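招人啦：周末修补小铺找一位长期搭档，另外招十来户人家参加“旧物账本”

修补铺 Flemdale · 招募
发布者：Lucinda Escobedo

大家好，我是 Lucinda，Flemdale 的店主，也是目前唯一一个每天都在店里的人。铺子开了几年，老客人都知道我们干什么：补毛衣，换拉链，给大衣翻领子，改裤腰，偶尔也接窗帘和沙发套（沙发套真的很累，但是做完特别有成就感！）。去年冬天开始活儿越来越多，我一个人从早上九点缝到晚上八点，墙上挂的待取衣服多到我进出都得侧着身子。所以这次是真的要招人了，不是随口说说。

这篇会写得有点长，因为我要同时招两拨人：一拨是来店里上班的，一拨是在家里参加我们一个小活动的。请看清楚自己想报哪一个，上次有三位朋友把邮件发混了，我回了好几轮才搞明白。

先说上班的。

我想找一位周末搭档，每周两个白天，早上十点到下午六点，中间一小时吃饭。店里管午饭，一般是隔壁买的面，或者我自己带的豆子汤，你有忌口提前讲。主要的活是收衣服、跟客人聊清楚要怎么改、别针定位、拆线、锁边，熟了以后慢慢上机器。我不要求你有服装专业的文凭，我自己也没有，我以前是在旅行社卖票的。但是你得会手缝，至少能缝出一条自己看了不难受的暗针。面试的时候我会请你补一个洞，羊毛的，硬币那么大，不限时间，我在旁边喝茶，不盯着你。

我比较看重的是跟人说话的耐心。来修衣服的人很多时候不是来修衣服的，是来讲这件衣服的。有位老先生拿来一件毛背心，肘……不对，背心没有肘，是下摆散了，他讲了四十分钟他太太当年怎么织错了一排又不肯拆。你要是听这种故事会着急看表，那这份工可能不太适合你。反过来，你要是听着听着忘了问人家电话号码，也不行，我就老犯这个毛病，需要有人帮我补上。

工钱按天算，每个白天 1000，试工两天也照付，不会让你白干。过了头一个月，每天另加交通补贴。节假日我们基本关门，八月关两个星期，我要回家看我妈，这两个星期没有工钱，先讲在前头，免得到时候不愉快。

店在 Kisomthorpe 老街靠桥那一头，楼下是卖种子和花盆的，楼上就是我们。没有电梯，楼梯有点陡，缝纫机当年是我和 Leena 两个人抬上去的，抬完坐在楼梯口半天说不出话。要是爬楼对你来说是个问题，请跟我说一声，楼下花店愿意借我们半张柜台收件，我们可以商量着排。 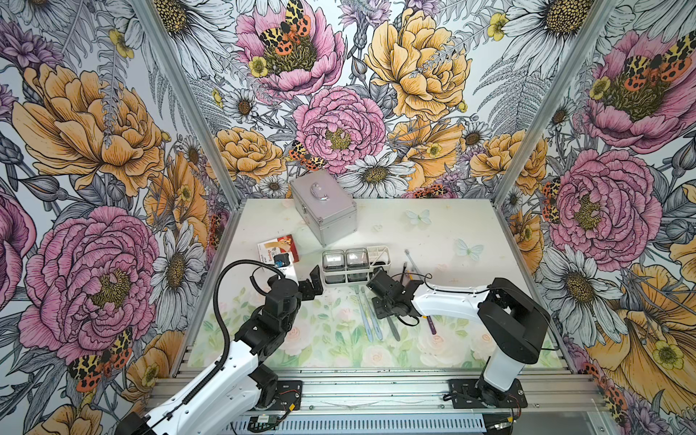
再说第二拨，“旧物账本”。

这个活动是 Leena Savolainen 的主意。她是我们的老客人，后来变成朋友，现在算半个合伙人，Cindar 那套记账小册子就是她设计的。她有一天在店里翻我的收据本，问我：你修了这么多东西，有没有算过一件衣服被修过以后到底又穿了多久？我说没有，我只知道有几件又回来了。她就来劲了，说那我们找几户人家，认认真真记一年看看。

于是我们打算招 10 户人家。一个人住也算一户，合租也行，带小孩的特别欢迎，小孩的裤子膝盖是我最想看的数据！每户会拿到一本 Cindar 小册子，从家里挑二十件打算留着的布料东西，衣服、床单、书包、围裙都可以，写上什么时候得到的，哪里坏过，修过没有，谁修的。之后每个月花半个小时，翻一遍，补几笔。写得潦草没关系，忘了一个月也没关系，下个月注明一下就好，千万不要编。Leena 说她宁可看到一页空白，也不想看到一页漂亮的假话，我同意她。

每户一整年的参与费是 2290，分两次给，中途一次，结束一次。另外店里给每户免费修三件，不限难度，沙发套除外（对不起，我实在怕了）。修补用的线和布由我们出，如果你想学着自己修，可以来参加每月一次的晚间补衣桌，七点开始，带上你的东西来坐着就行。上次有人带了一只拆成两半的布兔子，全桌人轮流给意见，最后耳朵的颜色投票选了芥末黄，我个人投的是灰色，输了。

钱从哪儿来也交代一下。Zeng 布料行赞助了一部分线材和里布，是他们仓库里的尾货，颜色比较随缘，最近紫色特别多。现金部分是我和 Leena 从去年的修补义卖里攒下来的，那次一共卖了 1460 件小东西，杯垫、针插、袜子补片，我到现在看见杯垫还会手抖。没有别的赞助方，也没有人要看你的消费习惯，小册子年底还给你，我们只留一份去掉姓名的抄本。

有几种情况我想先说，省得大家来回写信。

住得远能不能参加账本？能，小册子可以寄，但是免费修的三件要你自己送过来或者寄过来，回程的邮费我们付。

完全不会缝东西能不能参加？能，而且我们很想要几户从来不修东西的人家，坏了就收在柜子底下的那种，请不要不好意思。

可不可以又上班又参加账本？不太行，怕你下手太勤快，结果不好看。不过你可以推荐家里亲戚。

会不会拍照登出来？只拍衣物，拍之前都会问你，不愿意就不拍，参与费一样给。

报名方法很简单，写封邮件到店里，或者直接把信塞进楼下花店柜台上那个蓝色饼干盒，他们每天傍晚会拿上来给我。想上班的朋友，标题写“搭档”，告诉我你平时缝什么，最近一次补坏了什么（一定要写这个，我很爱看），哪两天方便来试工。想参加账本的，标题写“账本”，写一下家里几口人，有没有猫，猫对毛衣的影响非常大。不用附简历，不用附证件照，也不用叫我老师，叫 Lucinda 就好。

信我都会回，只是慢，白天手上有针的时候实在腾不出来，一般是晚上八点以后坐下来一封一封看。两个星期还没收到回信的话，请再写一封来催我，不算打扰。账本那边由 Leena 来挑人，她会尽量让各家不一样，所以没选上跟你写得好不好没有关系，我们会留着你的地址，下一轮先问你。

对了，来试工请穿不怕沾线头的衣服。还有，剪刀店里有，但是左撇子请自带，我那把左手剪上个月借出去，还没回来。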